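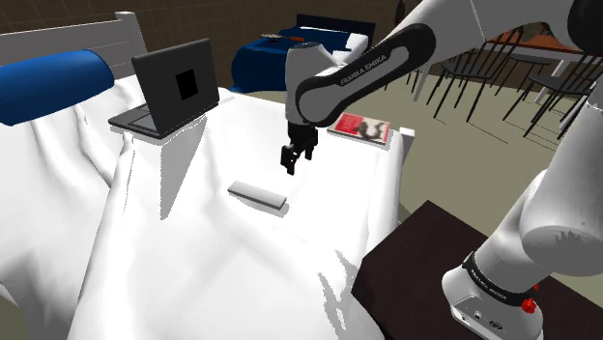
Section 3: Filling In Your Wishes for Future Care

Welcome to the part of Skultham that most people put off the longest, so please make yourself a cup of something and don't feel you have to finish in one sitting. You will be writing down how you would like to be looked after if a day comes when you can't speak for yourself. There are no right answers, and you can change any of yours as often as you like.

Before you start

Have your Skultham sign-in handy, along with the name and phone number of the person you would like to speak for you (the program calls this person your "health care agent"). If you have an older paper form, keep it beside you, as it often helps to see how you put things last time.

1. Sign in and choose My Wishes from the menu on the left. If you were invited through the Barrientos clinic or the Cirkarmont hospice, you will see its name at the top of the page. If the name is wrong, stop and call the office that invited you.

2. Choose the state you live in. The witness rules are different from one state to the next, and Skultham uses your choice to pick the form you will print at the end.

3. Enter your agent's details, and then a second person in case the first can't be reached. Do talk to both of them before you type their names! It can be an awkward conversation to begin, but people are usually glad to have been asked.

4. Open What Matters to Me. The box holds 420 words, which is more room than you might think. You can write about pain relief, about being at home or in a hospital, about faith, music, pets, visitors, or anything else a nurse who had never met you would want to know.

Note: Skultham saves your writing each time you move to a new box. If you leave a page alone for 13 minutes it will sign you out, so click Save Draft before you go and answer the door.

5. Go through the treatment questions one at a time. Each has a "Tell me more" link with a short explanation in everyday words. You may pick "I'm not sure yet" for any of them, and your doctor can go over those with you at your next visit.

6. Choose Review and read everything back, out loud if you can stand it. Sentences that looked fine when you typed them sometimes sound quite different.

7. Print the form and sign it in front of your witnesses, following the instructions on the cover sheet for your state.

Caution: A draft in Skultham is only a draft. Until the printed form has been signed and witnessed as your state requires, your care team may not be able to treat it as your formal directive.

Caution: Skultham is no place to report an emergency. Call 911 if you or someone with you needs help right away.

8. Scan the signed pages and choose Upload Signed Copy. Seltetti, the service that stores your documents, accepts PDF files of up to 240 pages, so there is plenty of room for letters to your family if you would like to keep them together.

Once the upload is done, give a copy to your agent and another to your doctor. Sharing with other people from inside the program is covered in Section 4.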